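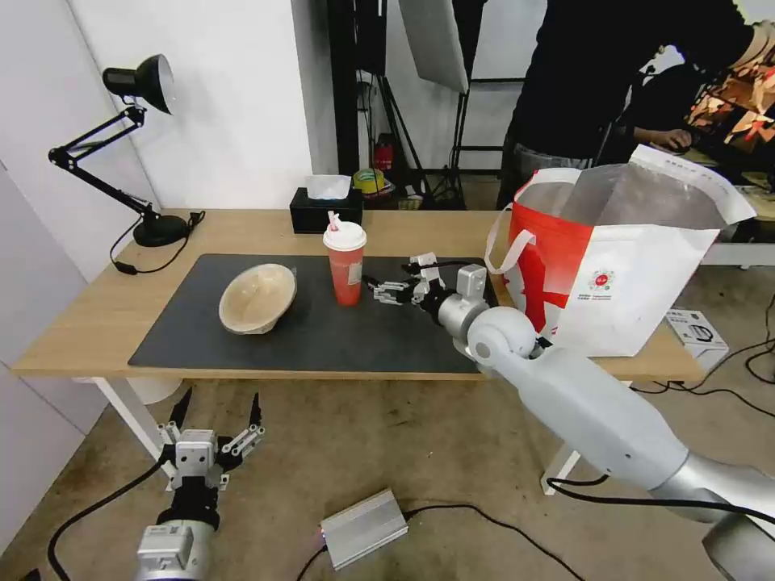

Handout 6: Looking after the two-handed cell

Read this before your first bench session. Reading it during the session is a popular alternative and has cost us one finger joint already (the cell's).

Starting up

Check the cables first, power off. Each hand has its own black cable, and the bending is worst near the wrist. Run your thumb along it and feel for flat spots. Leave enough slack for the arm to reach the far edge of the mat, then look at where the slack ends up. If it is on the floor where you plan to stand, stand somewhere else.

Power goes on at the metal box, then the arms, then the hands. Wait 10 seconds between steps. Students from the Pamel group will say this is superstition. They have also filled in most of our repair sheets.

Park the hand you are not using low, fingers up, clear of the table. Homing it under the tabletop makes a sound you will remember.

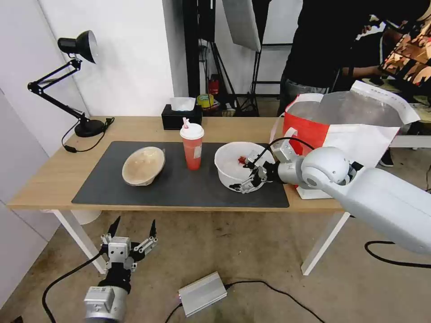

Page last changed: 17/12/2021 by Ülle Butkienė

Checking the reach

Use the bowls and the lidded cup. Bring the right hand in over the white bowl, slowly, and stop with the fingers above the small red object. Do not grasp yet. Look at the wrist cable -- it should loop back toward the arm without pulling tight. If it pulls, back out the way you came and re-clip it.

The mat is part of the calibration. Move it and you have a new cell, which you will then get to calibrate. The same goes for the desk lamp, to a lesser degree, as the Stiria exercise in June taught us over one long afternoon.

Every 600 cycles

Check the fingertips for wear and replace them as a set. Open and close each finger by hand with the power off; a gritty one gets cleaned, a floppy one gets a repair sheet. Tighten the wrist screws in a cross pattern, gently. "Gently" was added after Cluvham.

Log the cycle count before you shut down. Spare fingertips are in drawer 173, and the key is with Ülle.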